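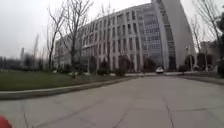

Wide paving slabs with thin, dark joints between them, leading towards a large building.

Why are there gaps in the footpath?

Have you ever played the game where you walk to school and you're not allowed to step on a line? It's a very old game, and your grandparents probably played it too (ask them what happened if you lost, because the rules change from family to family, and some of them involve bears). But have you ever stopped in the middle of it and wondered why the lines are there in the first place? Wouldn't it be easier to make the whole path in one long piece, like a roll of icing on a cake?

Let's find out, and to do that we need to start with the weather.

Things grow when they get warm

I don't mean grow the way you do, with longer legs every birthday. I mean that nearly everything solid gets a tiny bit bigger when it heats up and a tiny bit smaller when it cools down. Stone does it, steel does it, concrete does it. The long word for getting bigger is expansion, and the word for shrinking back again is contraction.

Everything is made of particles much too small to see, and those particles are always jiggling. When something heats up, they jiggle harder and need a little more elbow room. Think of your whole class sitting squashed together on the mat. If everyone sits still, you all fit. If everyone starts to wiggle at once, somebody is going to end up on the floorboards!

How much bigger does a path get? Not much at all. A concrete path 80 metres long might stretch by around 2 centimetres between a frosty morning and a very hot afternoon. That's about the width of your thumb, which doesn't sound like anything to worry about. But concrete is very strong and very stubborn, and if it wants to stretch and there's nowhere to go, it pushes. Two slabs pushing hard against each other can crack, or even tip up in the middle like a little tent. You may have seen a spot like that after a heatwave, usually just where you wanted to ride your scooter.

So builders leave room. Some gaps are filled with sand, and others with a rubbery sort of filling that squashes when the slabs swell and springs back when they shrink.

Lines that tell cracks where to go

Some of the lines on a concrete path don't go all the way through. They are grooves, pressed or cut into the top while the path is new. Concrete shrinks a little as it hardens, and when it shrinks it likes to crack. The groove makes one thin, weak place, so the crack usually forms down there in a neat straight line where you'd never notice it. It works a bit like the lines on a block of chocolate. Without them you'd get one enormous piece and a lot of crumbs, and somebody would be cross.

Where does the rain go?

Gaps can help with puddles as well. When slabs are laid on sand, with sand between them, some of the rain trickles down through the joints and into the ground. The rest runs off the side, as most paths are built on a very gentle slope, so gentle that you'd need a marble to find it.

And of course plants love a gap. Moss, grass, dandelions and the odd very determined clover will settle into the smallest bit of dirt. Ants like them too. They carry the sand up grain by grain and leave it in little heaps on top.

Try it yourself: the biscuit path

You'll need a baking tray, some square biscuits and a bit of soft icing.

1. Lay your biscuits in rows with their edges touching. Push gently from both ends. What happens in the middle?
2. Now lay them out again with a small gap between each one, and fill the gaps with icing.
3. Push from both ends again. Watch what the icing does.
4. Eat the path. (Check with a grown-up first, and wash your hands.)

Words to remember

Expansion: getting bigger, often from heat.
Contraction: getting smaller, often from cold.
Joint: the place where two pieces meet.
Slab: a flat, thick piece of stone or concrete.

Next time you're out for a walk, look for gaps in other places. Bridges have them, and you can sometimes hear the car go ba-dum as it rolls across. Brick walls have them, and so do some long handrails. See how many different fillings you can spot before you get home.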